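Semholm Gray Metal Tray, Large

Sorting and storage tray for playrooms, classrooms and waiting rooms

The Semholm tray is made for people who have many small toys and not many shelves. You put everything inside, carry it to the table, and the children take out what they need. When the time is finished, all goes back in the same place. It has no lid and no compartments, so even a small child understands how to use it.

We sell this tray since 6 years in our shop in Valport, and most of our customers are kindergartens and therapy rooms. They fill it with very mixed things: balls, blocks, fabric pouches, knitted cloths, spiky toys for the hands. Soft pieces are best placed across the middle, and the round ones will stay in the corners. A baseball or a stress ball does not roll away when the tray is full. 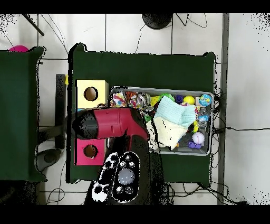 On a table of normal size the tray takes one half, and the other half stays free for play. Many teachers put there only two things at one time, for example two cubes of different colors, and ask the child to find a third one in the tray. For this kind of work we recommend a dark table top, such as our Brunard play table in green, because light colors are much easier to see on it.

Care: wipe with a damp cloth and dry well. Please do not use steel wool. Fabric toys should be fully dry before you put them back.

Details
Material: metal
Color: gray
Maximum load: 13 kg
Warranty: 3 years
Toys and table are not included

Delivery
Orders are packed in our Hrytsenko warehouse and leave in 3 working days. For schools which order 200 trays or more, please write to us first and we will prepare a separate price. Trays can be returned if they are clean and in the original carton.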